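Talks > Textile Care > Speaker notes > Handling and storing long-pile knits

Speaker notes, session 4, Skarkham Textile Care meeting, June. Speaker: Uliana Hnatiuk. Slot is 25 minutes plus questions. Slide cues in capitals.

OPENING SLIDE. Give name and affiliation (Handetti, garment care section). State scope: sorting, folding and shelf storage of brushed and mohair-type knits in ordinary homes. Washing was covered by Krum Stoyanova in session 2, so refer people there and move on.

DEFINITIONS. Long pile means fibers that stand clear of the knitted ground. The ground carries the load. The pile carries none of it and catches on everything. Keep this slide up for one minute. The rest of the talk depends on it.

SURVEY. The household survey ran for 52 weeks and logged 1414 garments. Of these, 359 were long-pile knits. Read both numbers slowly; last time the second one was misheard. The main entry on the damage sheet was distortion at the shoulder, followed by matting at the underarm and cuff. Snags came third. Moth damage was recorded separately and is in the handout.

Shoulder distortion goes with hangers. Say this plainly and do not take questions on padded hangers yet. They are on a later slide.

SORTING. Most sorting at home is done on the bed. It is the largest flat surface available and it is at a workable height. Two points to make. First, knits go into the pile with everything else, including items with zippers and hooks. Second, a knit is usually taken out by whatever part is showing. If that part is a sleeve, the full weight of the garment hangs from one seam.

PHOTO SLIDE. Leave up for 30 seconds before speaking.
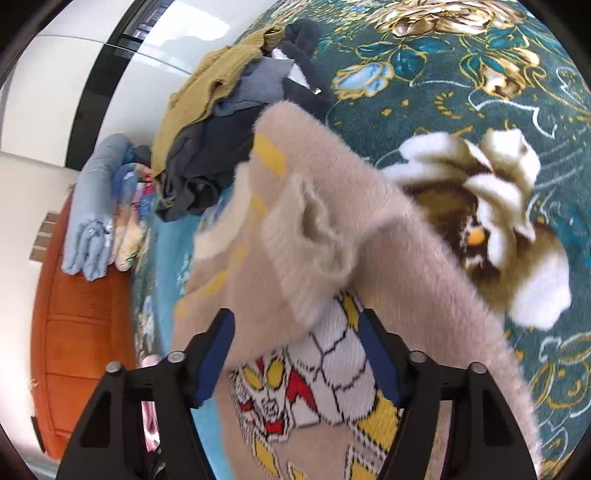
Photo: Khrystyna-Mariia Semeniuk / Handetti

Point out the twist in the body of the beige sweater and the sleeve-like length running up to the right. A garment in this state should be laid out and untwisted before any fold is made. Folding over a twist sets a diagonal crease, and on a brushed surface the crease shows as a line of flattened pile. Then point to the loose fibers along the edges. They are the part that catches.

Mention the knitted cartoon face. A multicolor motif may have floats on the reverse, depending on how it was worked. Check the inside before pulling a hand or a hanger through. If floats are present, turn the garment by the hem and keep rings and watches away from it.

FOLDING PROCEDURE. Read from the card:
Lay the sweater face down and square the hem.
Bring each sleeve across the back at the shoulder seam, then down, parallel to the side.
Fold the sides in to the width of the shelf.
Fold once from the hem, loosely. Do not press with the palm.
With a motif on the front, move the fold line above or below it.

STORAGE. Stack no more than four high. Heaviest at the bottom. The Bergeron shelf box was used for the trial because its lid does not touch the top garment. Any box with clearance will do. Vacuum bags are not suitable for long pile. The recovery slide shows the pile height after three months; let the audience read the axis.

PADDED HANGERS. Distortion is slower and still present. One sentence only.

RUB TEST. Ruth Espinoza ran the swatches on the Grandex tester to 3000 cycles. Matting was visible well before the end. Swatches are on the side table, and people may handle them after the session.

QUESTIONS. Likely ones: freezing against moths (refer to handout), fabric combs (wide tooth only, dry garment), and whether acrylic behaves like mohair. On the last, the survey did not separate fibers where the label was missing. Vaughan Hapeta has the raw sheets and can answer on labels.

Return the clicker to the front desk. Spare handouts are in the blue folder.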